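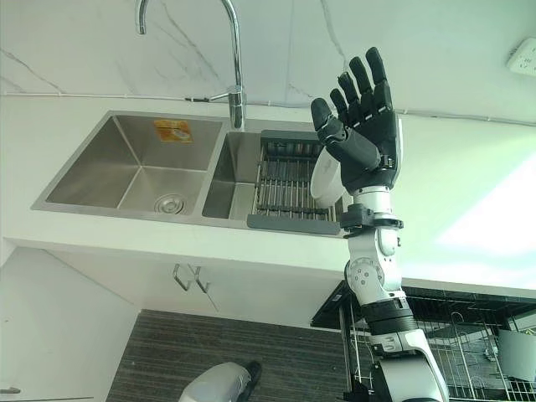

Water Use at Home: An Interview with Borghild Magnusson

Borghild Magnusson joined the Flirnell Water District in June as head of household programs. She spoke with the district newsletter about leaks, older plumbing and the rebate now open to residents.

The district serves 750 homes, many of them built before low-flow fixtures were common. Ms. Magnusson said her first months were spent reading past billing records. "The pattern was plain enough," she said. "A small group of homes used far more water at night than anyone could explain by habit. Those were leaks, and most were in the toilet tank."

Residents may request a free home visit, which takes 90 minutes. Staff check the meter, the shutoff valves and each faucet. "People expect us to talk about shorter showers," Ms. Magnusson said. "We spend more time on washers and supply lines."

The rebate covers up to $50 toward a replacement faucet or toilet valve. Folke Ljungberg, who manages billing, said credits appear on the second statement after approval. Renters may apply with the written consent of the owner.

Asked about rates, Ms. Magnusson said the matter rests with the board. "I can tell a household what it uses. The board decides what it costs."

Visits may be scheduled by telephone after 9 a.m.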